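Ticket 673 - Picking cell stops dead during open day demo
Site: Murncombe
Raised by: Styliani Stefanou
Status: Closed, one follow-up

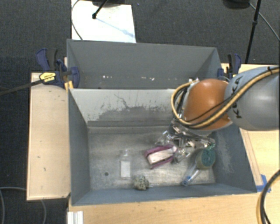
Hello all, Styliani again. I've written this up in one go, so sorry if it rambles a bit. We had the Plarnley visitors in from ten, and the picking demo was the bit everyone had come for. The first group got a lovely run out of it. Second group, the arm went down for a pick, came up with nothing, went down again at the same spot and then sat there with a grip timeout on the screen. I cleared it, it did two more picks and stopped again. Cue me talking about lunch very loudly while Kalliopi had a look at the log.

10:50 - Restarted the Rakitico picking software only, left the arm powered. Came back fine. Same timeout on the fourth pick.

11:05 - Kalliopi thought it might be the see-through things, as we'd put clear plastic in with the rest and the vision has never been keen on that. Fair guess! Took the clear stuff out and ran it again. Timeout, this time on something nice and solid, so it wasn't that (or wasn't only that).

11:20 - Checked the air at the wall. Reading normal. Opened and closed the gripper by hand from the pendant, no trouble at all, and I did it loads of times because I didn't believe it.

11:30 - Did the same from the pendant but with the arm reaching right down into the bin, and there it was. The fingers closed, but the "closed" signal only came back now and then. Lift the arm up and the signal was perfect. So we had something that only went wrong in a low pose, and I started wiggling connectors.

11:40 - Found it. The sensor plug at the gripper end was only half home. I'd had it off the evening before to swap the fingers and I obviously never heard it click, so that one's mine. Pushed it in, did the collar up properly, ran the low pose test again and got a signal every time.

11:50 - Put the timeout back to 450 ms. Kalliopi had bumped it up to 2,000 while we were hunting, and it made the arm hang about over every pick, which looks awful with people watching.

After that we ran it for the third group and right through the afternoon with the clear plastic back in. It missed a few grabs, as it does, but it retried and got on with it, and there were no more timeouts. A lad from Plarnley asked if it could sort his recycling, and I said ask me next July.

Follow-up: can whoever looks after the Moschos checklist add "sensor plug clicked and collar tight" under finger changes? There are 3 lines about the fingers themselves and not one about the plug. I'd do it myself but I don't have edit rights.

Reply from Kalliopi Sotiropoulos:
Added, and you've got edit rights now as well. I've saved the log from the second group's run and attached it to the ticket. Closing this one.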